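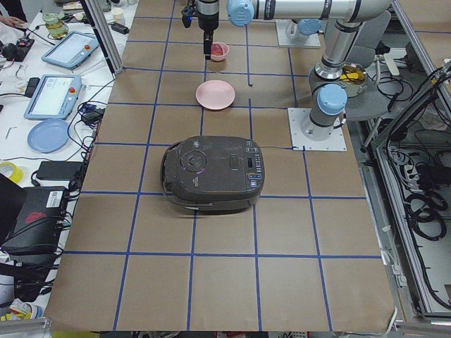

Report of the visit to the Semo household rooms, Vonasham

Prepared for members of the Reltside Society for Domestic Studies

1. Purpose of the visit

The Society's spring visit took place in May, on the occasion of the annual open day held by Semo at its premises in Vonasham. The party numbered 39 and was made up of ordinary members, student members from the two-year course, and several guests from the Riis branch, whose own visit had been postponed. Travel was by coach from Reltside, with a short stop on the outward journey.

Semo's work concerns ordinary articles of the home and the surfaces on which they are used. The Society had asked to see the kitchen and table rooms in particular, in view of the present revision of its guidance booklet on small kitchens. Members will recall that the chapters on worktops and on crockery for limited storage have drawn the greatest number of comments from readers, and it was hoped that the visit would assist with both.

2. Arrival and reception

The premises stand on the eastern edge of Vonasham, behind the former seed warehouse. The approach is signposted from the main road but the final turning is easily missed, and the coach passed it once. Visitors were received in the lower hall, where coffee was served and badges were issued. The cloakroom is small for a party of this size and a number of coats had to be left on chairs in the lecture room.

A short address of welcome set out the order of the day. The open day had attracted 1,049 visitors in the previous year, and 1,349 had registered for the present one, so that each room was to be entered by ticket at a stated time. The Society's party was divided into groups for this purpose. The arrangement worked satisfactorily in the morning. In the afternoon the groups ran into one another in the upper corridor, and the second half of the storage talk was missed by those who had begun with the table room.

3. The article store

The first room seen by most of the party was the article store, where household goods are kept on open shelving and entered in a printed register. The register stands at 3,648 entries. Pots, pans and lids are shelved together by diameter, an arrangement which several members considered worth recommending for domestic use, while small electrical appliances are kept at waist height so that they need not be lifted down from above the head.

Cleaning of the shelves is carried out one bay at a time and is recorded on a card fixed to the upright. Labels are written by hand in capital letters. The Society's student members were permitted to handle pieces from the crockery bays and spent some time comparing the stacking of bowls with and without a foot. It was observed that shallow bowls with a plain rim took up the least height, and that plates of mixed size should not be stacked in any order other than largest to smallest.

The store was cool and the lighting even. There is no seating, and members who find standing difficult should be advised of this before any future visit.

4. The table room

The table room was the part of the programme to which the Society had given most attention in its correspondence. A large table is covered there with brown kraft paper and marked out in blue tape, with lines running both lengthwise and crosswise. The marking divides the surface into cells, and the position of any article can accordingly be named and noted on a plan.

The articles set out on the table were of a plain domestic kind. A dark grey rice cooker with a rounded lid and a panel of small buttons stood near the middle during part of the visit, with a pale pink plate in the next cell and a small pink bowl beyond it. The choice was well suited to the Society's interests. Rice cookers are now commonly found in the homes of students and single householders, yet the current edition of the booklet gives them one sentence, and that sentence deals only with the length of the cable.

Discussion in the room turned first on the space which a cooker of this type occupies. The lid must be allowed for when the appliance is placed under a wall cupboard. The side on which the cable leaves the body should also be taken into account, and householders often discover this only once the cooker has been put in its intended place. Members from the Riis branch reported that in their own advisory sessions the question most frequently raised was whether the cooker should be left out on the worktop or put away after each use. No general answer was agreed. Where the appliance is used daily there is a good case for leaving it out, provided that a clear preparation area remains beside it.

The second matter considered was the relation between the cooking vessel and the dishes from which the food is to be eaten. In a small kitchen the same surface commonly serves for preparation, cooking and the setting of plates, and articles accumulate upon it without any plan. The marked table made this easy to discuss, for members could speak of the near side and the far side, or of adjoining cells, and be understood at once.
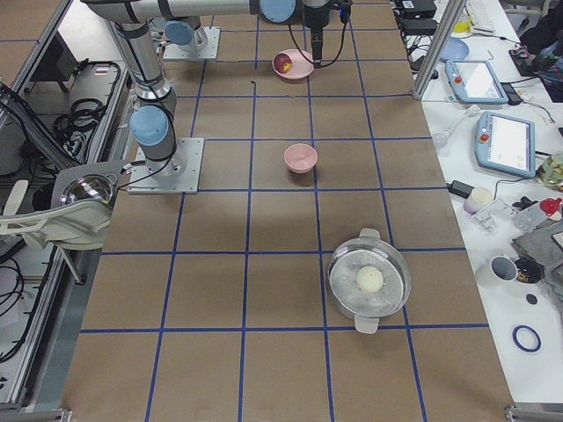

Vessels which are carried with both hands received separate attention. A clear glass pot with two white handles was among the articles in the room, and at its centre lay a round white piece resembling a steamed bun. Members noted that a pot of this pattern requires clear space at each handle as well as room for the body, and that the direction in which the handles point is a matter of some importance on a crowded surface. A handle projecting beyond the near edge of a worktop may be caught by a sleeve. The Society's booklet already gives this advice for saucepans with a single long handle, and it is proposed that the wording should be extended to cover pots with two.

Glass as a material for cooking was the subject of a lengthy exchange. Those in favour pointed to the ease with which the contents may be seen without lifting a lid. Others were concerned about weight and about storage among metal pans. It was agreed that the booklet should present both views and should recommend that glass vessels be kept on a low shelf with a cloth between pieces.

The pink bowls were much liked by the student members. One held a red apple with yellowish patches, and the bowl was of a size that would serve equally for fruit, for a portion of rice or for small items awaiting preparation. The Society has for some years recommended that householders with limited storage should own fewer kinds of dish and more of each kind, and the visit gave no reason to alter that recommendation. Matching bowls in a light colour are easily found on a dark or busy surface, and this may be of help to readers with reduced sight.

On the covering of the table, members asked whether brown paper might be suggested as a temporary surface for children's cookery sessions. It was considered suitable for dry tasks such as sorting, laying out and practising the setting of places. It should not be relied upon where liquids are being poured. Tape in a contrasting colour was thought a useful means of showing younger participants where each article belongs, and the Riis branch intends to try this at its summer sessions.

Several members would have welcomed a longer period in the table room. Twenty minutes was allotted to each group, and the last group received rather less.

5. Luncheon and afternoon talks

Luncheon was taken in the lecture room and consisted of soup, bread and cold dishes. Dietary requirements sent in advance had been met, with the exception of one vegetarian meal which arrived late.

The first talk of the afternoon dealt with cupboard depth in older housing. The speaker's principal point was that deep cupboards are generally filled to the back with articles that are then forgotten, and that a shallow shelf holding one row is of more practical value. The second talk, on the care of enamelled pans, repeated a good deal of material already familiar to the Society. The question period was nevertheless lively and had to be closed by the chair in order to release the room.

Printed notes for both talks may be consulted in the Society's reading room at Reltside. The notes on cupboard depth include drawings at a reduced scale and are recommended to those working on the storage chapter.

6. Matters for the booklet

The following matters are submitted to the editorial meeting.

The entry on rice cookers should be rewritten and lengthened. It should deal with clearance for the lid, the position of the cable, and the question of daily or occasional use.

The advice on handles should cover pots with two handles, including those of glass.

A short exercise on planning a worktop should be added, in which the reader divides the surface with tape and sets out the articles in regular use. The exercise may be carried out on a kitchen table and requires no special materials.

The passage on bowls should be retained in its present form, with a sentence added on colour and contrast.

7. Practical notes for future visits

The coach journey from Reltside to Vonasham should be allowed more time than the published timetable suggests. Parking for private cars is available behind the seed warehouse, where the ground is uneven. The upper corridor is reached by stairs or by a lift, and the lift must be requested at the reception desk.

Members wishing to attend next year are asked to state at the time of booking whether they prefer the store or the table room as their first call. Places in the table room were taken up early. Unclaimed gloves and one umbrella, left on the return coach, are held at the Society's office.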